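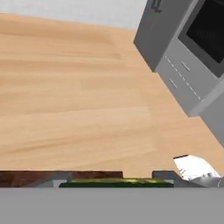 wood top, pale wall behind, grain runs the long way

From: Angelica Mercado
To: shop-list
Re: Re: oil or poly on a desk top?

Typing this on my lunch so excuse the mess.

Danilo, short answer: hardwax oil. Long answer below your bit.

On Danilo Dagdag's message, 7:41 am:
> Hi all. Finally flattened the top for the desk and I'm stuck on finish.
> Jomar says wipe-on poly, three coats and forget it. Nestor told me
> years ago to never put plastic on anything you rest your arms on. I
> have half a can of the Odik oil left over from the bookcase. Is that
> enough for one top and will it hold up to coffee? Also what grit do
> I stop at? I went to 180 and it still feels kind of fuzzy.
> Danilo

Half a can is plenty. You use way less than you think. Two thin coats, white pad, wipe EVERYTHING off after ten minutes. Everything. If it looks wet after you wiped, you didn't wipe enough. I left it on my first table and it was sticky till March.

Coffee: fine if you get to it the same morning. Hot mug with no coaster, you'll get a ring. But you can scuff a ring out of oil and re-coat that one spot. Poly you end up sanding the whole top, ask Mark Anthony how his kitchen island went.

Grit. The fuzz is raised grain, wipe it down with a damp rag, let it dry a few hours, then 180 again by hand, light. Don't go to 600, I know someone is about to say 600. Oil wont soak in right and you get shiny patches. I stop at 180, sometimes 220 on the edges where your wrists go.

Do the underside too. One coat, doesn't have to be pretty. Otherwise the top can cup on you, ask me how I know.

Jomar isn't wrong btw, poly is tougher. If this was for the kids' room I'd say poly. For a desk one grown man sits at, oil.

Oh and the rags. Lay them flat outside or put them in a can of water. Do NOT ball them up in the trash. They heat up by themselves, this is a real thing, Nestor had one smoking in the bin at the old place on Soriano.

Color: oil goes warmer on the pale stuff. Try it on an offcut first, both coats, look at it next day by the window not under the shop light. If it's too orange for you Coltden makes one with a little white in it. Havent used it myself. Mark Anthony has I think?

Gotta run. I have a spare pack of white pads if you want to come get them, after 5 is good.

Angelica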